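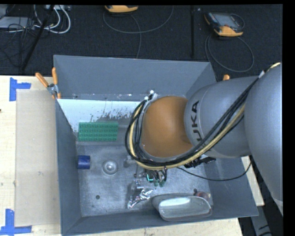 Iresha Nanayakkara asked whether visitors on Saturday would be allowed to choose which item the arm goes for. Adi Gunawan said yes, one choice per group, called out before the run starts.

2. Open day, running order
Doors at 9. Groups of four, in the Stivness room. The KUKA arm and bin come first, then the talk by Izzati Lubis. Foil and the clear container stay in the mix -- Alasdair wanted them out, but the meeting preferred to keep the harder items.

3. Safety
Visitors stay behind the tape line. Two staff in the room during every run. Alasdair Sutherland to print the notice.

4. Leaflets
2000 ordered from Cakitz. Proof not yet seen. Izzati to chase.

5. Any other business
Parking at the Ismail building is still not confirmed. Lefteris Alexiou to ring them.

Apologies: none.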